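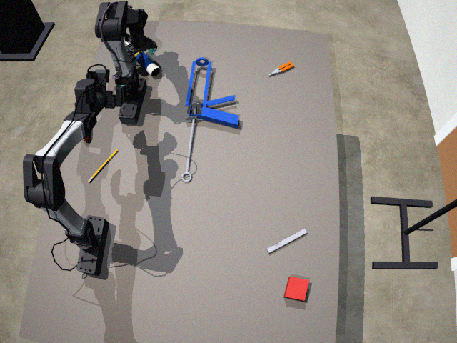
Credit: Undero

Kiltent Pustier
Shared social media inbox and post scheduler

Pustier puts the comments, mentions and direct messages from all of your brand accounts into one inbox, next to the calendar you use to schedule posts. It is made for marketing teams that run several accounts under one name, such as a main account plus one for each store or location.

Overview

Most teams start out sharing a login. That works until two people answer the same customer, or a complaint sits over a weekend with each person thinking the other had it. In Pustier every message has an owner and a status. When someone opens a message to reply, the rest of the team sees it as taken. If they close it without replying, it goes back to the list.

The calendar shows drafts, scheduled posts and published posts for every connected account. You can filter it by account, campaign or author. A post can go to one account or to a group, and the text can be changed for each location before it goes out. Store hours and local phone numbers can be filled in from the location profile.

What's in the inbox

Comments on posts and ads
Direct messages
Mentions and tags
Reviews (Plus and Group plans)
Saved replies, with a separate set for each account
Internal notes, never shown to customers
Labels and automatic routing by keyword
Hide, delete and block, with a log of who did it

Messages are checked every few minutes on the Basic plan and as they arrive on Plus and Group. Replies sent from a network's own app also show up in the thread, so staff who prefer to answer on their phones can keep doing so.

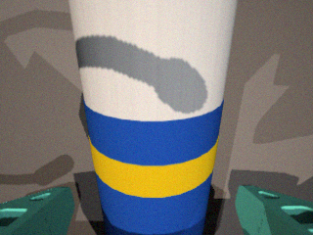
Off-white above, with blue and yellow bands below.

Approvals

Each account can have its own approval rule. You can let store managers publish freely, hold everything for review, or hold only posts that contain a link or a price. Reviewers get an email and can approve, edit or send back the post from the email itself. A post that has not been approved by its scheduled time is held and marked late. It will not go out by itself.

Paid promotion is not handled in Pustier. You can see and answer comments on ads, but budgets and audiences are still set in each network's ad manager.

Plans

Basic: one user, up to 50 scheduled posts at a time
Plus: up to 43 users, up to 2000 scheduled posts at a time
Group: up to 3730 scheduled posts at a time, single sign-on, no limit on users

All plans include the calendar, the inbox and the mobile app. Report exports are part of Plus and Group. Plans are billed monthly or yearly, and you can move up at any point in the billing period. Moves down take effect at the next renewal.

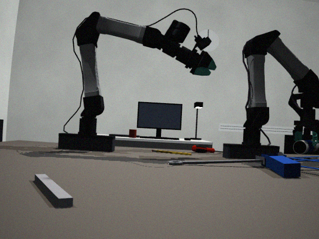
Kiltent Product Team

Reports

The standard report covers reply time, messages handled per person, post reach and clicks. It can be set for any date range and sent out on a schedule. Reply time is counted against the opening hours you enter, so a message that comes in overnight doesn't start the clock until morning. If you don't enter hours, all hours count.

Customers on Begay, our older scheduler, can bring over their drafts, saved replies and user list. Published post history moves too, but the click totals stay in Begay and should be exported first. New Begay accounts closed in September. Existing ones can still be renewed.

Setup

Connect accounts under Settings, then Accounts. You need admin rights on each one.
Add locations one by one or upload a spreadsheet.
Invite users and choose a role: author, reviewer or admin.
Set the approval rule for each account.
Send a test message to check routing.

Links to your accounts have to be renewed when a network password changes. Pustier shows a yellow notice on the calendar when this is needed, and scheduled posts for that account wait until it is done.

Support

Help by email is included with every plan. Phone support is for Group customers only.

Page updated Fri 13 November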